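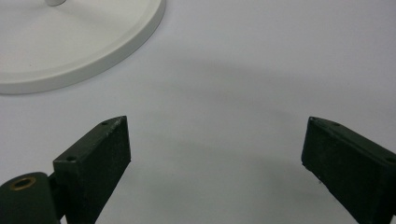 gravelpit_dan
Posted Apr 18, 2018
So the county wants speed cameras on Prevham Road. According to the flyer that came with my water bill, they clocked 2,042 drivers going more than 14 over in November. I've lived off Prevham for years and I'm fairly sure half of those were my brother-in-law. The flyer has had more attention from me than anything else the county ever mailed. Does anyone know if the fines go to road repair, or to the general fund where money goes to nap?

mirani_g
General fund. I asked at the open house. They were very nice about it and gave me a pen.
I'm still for it. My kids cross at Bugti Street and people come off that hill like they're being chased.

oldtimer62
Put a deputy out there. A deputy can tell a guy late for work from a guy racing. A camera mails you a bill two weeks later, when you've forgotten you own a car.

gravelpit_dan
A deputy also goes to lunch, and everybody on this road knows when.

oldtimer62
He's entitled to lunch.

tess_on_bugti
Is this Ghazala from the school pickup line? Hi! Agree about the hill. But I'd take a stop sign over a camera. We asked for one and were told a study would run $2,000. For a sign.

mirani_g
Hi Tess, yes it's me. The sign study is "pending." The cameras didn't seem to need one.

hank_r
Slow down and it costs you nothing. I don't see what there is to argue about.

oldtimer62
Hank, you drive a riding mower to the mailbox.

hank_r
And no tickets in 5 years.

tess_on_bugti
Comment period is still open, by the way. The form is on the county site under Parks – don't ask me why.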